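Counting the Returned: How Newspapers Report Hostage Releases
Final project report, Media and Conflict seminar
Group: Sanaa Chraibi, Daniyal Yousafzai, Harriet Yazzie
Advisor: Ghazala Gilani

Our plan was to collect news stories on mass kidnappings and see how the numbers changed between the first report and the last. We ended up with 468 articles covering 26 incidents, and a shared spreadsheet that three people had sorted three different ways by December.
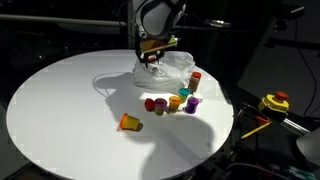

Each article was coded for the number freed, the source of that number, and whether anyone went back to check. Daniyal wrote the codebook. It ran to 12 pages, four of them on the word "rescued," which armies like very much and which families use less often. When a ransom was rumored, we coded the release as "disputed" and argued about it over lunch.

In 254 articles the only source was a military or police spokesman. Follow-up stories were harder to find. Papers that gave a release the front page tended to put the corrected total somewhere near the crossword.

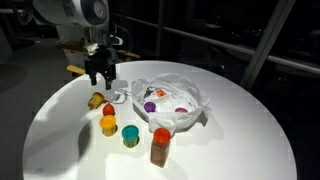 Harriet rechecked a sample of the coding and disagreed mostly with Sanaa, who disagreed back. We kept Harriet's version for deaths and Sanaa's for sources. Local-language radio is missing entirely, a serious gap given how many families hear the news that way first.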